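**Re: [sim-rules] Draft 9, reset criteria for pick-and-place episodes**

Top view from the Pladarov set, pear in the bowl:

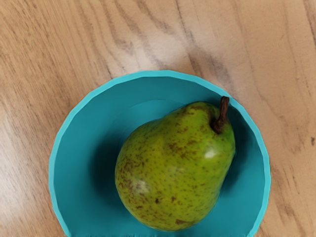 Gulley wrote on March 23, 2018:

> The draft says an episode counts as a success when the object is "in" the container. Our checker only tests the object's center against the rim circle. A fruit balanced on the rim would pass. Do we want a contact test as well, and for how long?

Yes to both. Proposed text for section 4:

- The object touches the inner surface of the container and no other surface.
- Contact holds for 400 ms of simulated time, with no contact between object and gripper.
- Pose is logged at the start and end of that window. A single rendered view is not accepted as proof.

A pear has no fixed resting pose, so orientation should stay out of the criteria unless the task names it. Lying on its side is a pass.

I reran the January batch with this rule. Of 4,000 episodes, 503 changed from pass to fail. I have not sorted them by cause yet - the old logs do not store contact pairs.

Two points are still open. Ronel uses a coarse collision mesh for bowls, and the window may need to be longer there. The Olszewski format has no field for contact duration, so we either add one or put it in the notes.

Please send objections to the list before I merge the text.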